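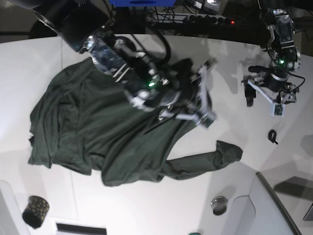

Denise Crabtree留言:上次按教程量完,几个跑者的手表读数都在3,065米上下,是不是路线量长了?

手表读数不能用来检验路线长度。卫星定位按固定间隔取点,树荫和楼房会使轨迹左右摆动,折线累加后的距离通常偏大;跑者在弯道处也很少贴着最短路径跑。路线长度以计数器自行车的丈量记录为准,手表只用来找方位。

以下以Nellura环湖公路赛的3,000米组为例,说明从设基线到写报告的全部步骤。原稿由Kamol Wattanapong编写,2月1日修订,替换旧版。

一、器材

自行车一辆,前轮装机械计数器。计数器由前轮带动,轮子每转一圈,读数增加固定的数目。前胎选用高压窄胎,花纹浅。胎压打到胎壁标注范围的上段,出发前打好,当天中途不再补气。

钢卷尺一把,五十米规格,尺面注明标准温度和标准拉力。弹簧秤一只,用来控制拉力。温度计一只。另备水泥钉、垫片、路面漆、粉笔、胶带、记录本和铅笔。不要用布卷尺或玻璃纤维卷尺,两者受力后伸长量过大。手推测距轮在粗糙路面上会跳动,也不能用。

二、设校准基线

1. 选一段平直、车少、路面与比赛路线相近的道路,长度不少于三百米。基线离赛道越近越好,骑过去的时间短,胎温变化小。

2. 在起点钉入水泥钉并加垫片,以钉心为零点。

3. 沿路缘平行方向拉尺。一人持尺头,一人在尺尾用弹簧秤拉到尺面标注的拉力,第三人在路面贴胶带并画线。每一段都要编号,编号写在胶带上。漏记一整尺是最常见的错误。

4. 把尺放在地面上,温度计放在尺旁,避开阳光直射,读数稳定后记录。

5. 反方向再量一遍。第二遍使用新的胶带和画线,不得沿用第一遍的记号。两遍相差超过万分之二时重量。

6. 做温度修正。钢的线膨胀系数取每摄氏度0.0000116。修正后的长度等于量得长度乘以下式:

1 + 0.0000116 ×(实测温度 − 标准温度)

尺面标准温度一般为二十摄氏度。实测温度低于标准温度时,钢尺缩短,量得的数值偏大,修正后长度变小。符号容易弄反,算完后按这一条核对。

三、赛前校准

1. 先骑行十分钟以上,使轮胎温度与路面接近。

2. 把前轮轴心对准基线起点,捏住前闸,把计数器向前拨到一个便于记录的数,读数并登记。

3. 沿直线骑到终点,不要摇晃车把。快到终点时减速,轴心对准终点后捏闸,登记读数。推车越过终点后又倒回来的,该次作废。

4. 往返共骑四次。每次的差值写在同一栏。四次之中有一次明显偏离时,查明原因后补骑一次,原数据保留在记录本上,划单线,不涂黑。

5. 四次差值取平均,除以基线长度(以千米计),得到每千米读数。再乘以1.001,得到赛前常数。乘上的千分之一叫作防短系数,作用是保证路线不短于公称距离。按此系数,3,000米组的路线在理论上会多出三米,属于正常。

四、骑行丈量

1. 丈量的是跑者能够走的最短路径。弯道处离路缘三十厘米,路缘不明显时以路面实际边界为准。连续反向弯之间走直线,从一个弯的内侧斜穿到下一个弯的内侧。

2. 比赛当天如果用锥桶限制半幅路面,丈量也按半幅走,并在图上画出每个锥桶的位置。锥桶没有写进图纸的,一律按全幅路面丈量。

3. 折返点按锥桶位置确定。跑者绕桶的半径取三十厘米。操作时骑到折返点,前轮轴心对准记号,捏闸,读数,掉头后重新对准,再读数。绕桶的弧长单独计算后加入总长。

4. 从终点开始往起点量,还是从起点往终点量,事先定下来。终点位置受计时门限制、不能移动时,从终点倒着量,最后调整起点。环湖赛采用这一做法。

5. 每到一个分段点停车读数。分段点选在固定物旁,例如灯杆、井盖、桥头。环湖赛的起点以927号灯杆为参照,起点线与灯杆底座北缘的距离用钢尺量,记到厘米。只写“灯杆附近”的记录无法复原,报告会被退回。

6. 全程至少骑两遍。两遍的差异不应超过万分之八。取较短的一遍作为路线长度。这里的“较短”指换算成米之后的数值较小,换句话说,同一段路上读数较少的那一遍。

五、赛后校准与取值

丈量结束后马上回到基线,再骑四次,不要先去吃饭。气温上升会使前胎膨胀,周长变大,赛后每千米读数随之减少。

赛后平均值同样乘以1.001,得到赛后常数。当日常数取赛前常数与赛后常数中较大的一个。有的地方取两者的平均值,本教程不采用平均值。

常数确定后,用各段读数差除以当日常数,得到各段长度。与公称距离的差额用钢尺在起点处补足或扣除,调整量、调整方向写入记录。调整量较大时,把起点线挪过之后那一段重新骑一次。

六、常见问题

前轮打滑或跳过坑洞:停车,退回上一个分段点重来。只凭感觉补几个数是不允许的。

中途漏气:当次所有数据作废。换胎或补气之后须重新做赛前校准,轮径已经不同。

计数器回退:推车后退时读数会减少,只要没有离开行进线,可以继续。后退时车头偏转的,退回分段点。

路面有积水:浅水可以骑过,水深到遮住路面边界时改期。Geum-ok Seok来信问九月的落叶要不要清扫,答复是路缘三十厘米以内必须扫开,其余路面不作要求。

下坡段速度过快:减速。速度越快,越难贴住最短路径,车把一晃就偏长。

七、报告内容

报告包括路线图、基线丈量表、校准表、骑行读数表、起终点和折返点的定位草图。路线图不必按比例绘制,但路缘、锥桶和行进线要画清楚,指北方向要标出。草图上每个关键点至少给出2个固定参照物的距离,两条线的夹角不宜太小,否则路面漆磨掉之后找不回原位。

所有原始读数附在最后,包括作废的。计算过程保留到小数点后四位,最后结果以米为单位,写到小数点后一位。丈量人和复核人分别签名,复核人须独立重算一遍常数,不得照抄丈量人的中间结果。

路线改动后,哪怕只移动了一个折返锥桶,原报告即不适用于新路线。只改动一段的,可以单独重量该段,但赛前、赛后校准都要照做。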